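Journal > Workshop diary > September

Reading time: 7 minutes

Home Diary Notes Contact

September, evening, at the kitchen table

I want to write down the thing with the left arm while I still have it in the right order. Tomorrow I must explain it to Eusebio Nieto by telephone, and when I explain by telephone in English I lose the order, and then he asks me a question from the middle and I answer one from the end.

So, from the start of the morning. I arrived before eight, switched on both arms and let them find their home position. I made tea. Godoy, the program that runs the folding, started without complaint and gave me the usual green lines. The plan for the day was the same as for the whole month: take one garment from the pile, lift it with both grippers, stretch it, put it down flat, fold. I wanted 50 good folds before lunch. This was the number I had promised, and I should learn to promise smaller numbers.

The first hour was good. T-shirts are easy now. The thin ones slip a little in the right gripper but the arm feels it and closes more. I even wrote in the log "no remarks", and I was proud of this, like a schoolboy.

The trouble began with the stretching. When both grippers have the cloth, they move apart slowly until the force reaches a limit, and then they must stop. This is the whole safety of the thing. The cloth is soft, so people think there is no danger, but the arms are not soft, and if they do not stop they will pull until something gives. Normally it is a seam. I have seen a sleeve come off a shirt in August, very cleanly, as if a tailor had done it.

This morning the right arm stopped and the left arm did not. It moved three centimetres more. The cloth did not tear. It slid out of the left jaws with a sound like somebody striking a match, and the left arm, which had suddenly nothing to pull against, jumped back towards the side wall. It did not touch the wall. My hand was on the table, at the front edge, because I had just picked up a sock that had fallen there.

I must be correct about this. My hand was not in the path of the arm. There was a good distance. But the rule is that no hand is past the metal strip when the motors are on, and my hand was past the metal strip. I wrote this rule myself. I printed it and I put it on the door. I have put my hand there many times this month, for a sock, for a thread, to make a collar flat, and every time it was for one second only.

I pushed the stop button and then I stood for some time and did nothing useful.

After this I did things slowly. I took the log and looked at the force values. For the right arm they climb and then become flat, as they should. For the left arm they climb, then they fall to zero for a short time, then they climb again. For the program, zero means there is no load, and if there is no load it may continue to pull. So it continued. It was obedient. It had received a wrong number and it did the right thing with it.

The message in the log was number 295. I had seen 295 before, on other days, between other lines, and I had not opened the manual for it because the work went on anyway. In the Prito manual it says "reading delayed, last value discarded". When I searched the log of the whole month, the same message was there 836 times. I counted by machine, then I did not believe it and counted again in another way, and it was the same. Nearly all of them came from the left arm.

I do not know how to feel about that number. It stood there every day, in grey letters, and I scrolled past it to find the green ones.

Then I looked for the cause. First I suspected the gripper, because one always suspects the part which one has repaired last. I opened the jaws and closed them many times with no cloth. Nothing. I put a piece of foam between them. Nothing. I changed the limit to a very low one and let the arm pull against a rubber band fixed to the table. It stopped every time, very politely, and I began to think that I would never find it.

I found it a little before one o'clock, and only because I had gone to close the window and I looked at the arm from the other side while it moved. When the left arm reaches high and inwards, the purple cable comes under tension. It has a big free curve on the outside, so from my chair it looks as if there is more than enough of it. But the tie holds it on the white link, and the curve which I see is not the piece that needs to move. The piece that needs to move is at the connector, at the top, and there it was pulled a little sideways each time the arm went to its highest position. I took the connector between two fingers, with the motors off, and moved it by the width of a fingernail. On the screen the value fell to zero and came back.

I said a word that I will not write here, in my own language. It is better in my own language.

The tie I had put on myself in the spring. The cable had been knocking against the elbow and I did not like the noise. I pulled the tie tight and was content with the silence. I remember that I cut the end very neatly.

In the afternoon I telephoned Nekier, where we bought the cables. A kind woman told me that the connector is made for movement in one direction and not in two, and asked if we had respected the bending radius. I said I would look. She also told me the new connectors have a small clip against exactly this problem, and I asked her to send two. They will come next week, if the post is willing.

Until then I have done this. I cut the tie and put a new one, lower on the link and not so tight, so that the cable can slide through it. I did the same on the right arm, though the right arm has done nothing wrong. I lowered the speed of the stretching to one third. And I changed the program: if a value of zero comes in the middle of a pull, both arms stop and hold, and they wait for me to press a key. Eusebio will say this last thing should have been there from the first day. He will be right, and I will say so before he can, as it hurts less this way.

After that I tested. I pulled the connector a little by hand through a loop of string, from a distance, with my chair pushed back against the shelf, and during the stretch the arms stopped. I did it again, and again they stopped. One time they stopped when I had not pulled the string, and I do not understand this one. I wrote it in the log with the time and I will look at it tomorrow with a fresh head. It may be that I moved the string with my knee.

The folds of today I counted too, for the report to Golusero, who pay for this work. It is far from 50. I will send the true number with the reason beside it. I have thought about writing only "cable fault", and it would not be a lie, but I think I must also write about my hand. If another person uses the table next year, he should read that the one who made the rule did not follow it. I have started the paragraph two times. In English it sounds either like a confession to the police or like nothing at all. Perhaps Eusebio can help me with the tone.

Marta asked at supper why I was so quiet, and I told her the short version. She asked if the arm could have broken my fingers. I said no. Later I washed the plates and thought about the motors, and I went back and told her that I was not sure, probably not, but I was not sure. She said, "Then put a fence." I have been considering a light barrier since June and have a drawing of it, with the prices. The drawing is in the blue folder. A fence would cost almost nothing.

To do tomorrow:
- call Eusebio before ten
- listen for the elbow noise with the looser tie
- ask for the price of a clear panel, cut to the width of the table
- read all the grey messages, also the boring ones
- move the basket for socks away from the front

It is late now and the tea is cold. I notice that I hold the pen very tight.

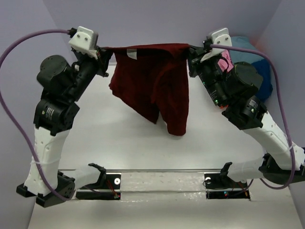 The stretch, with a red garment between the two arms.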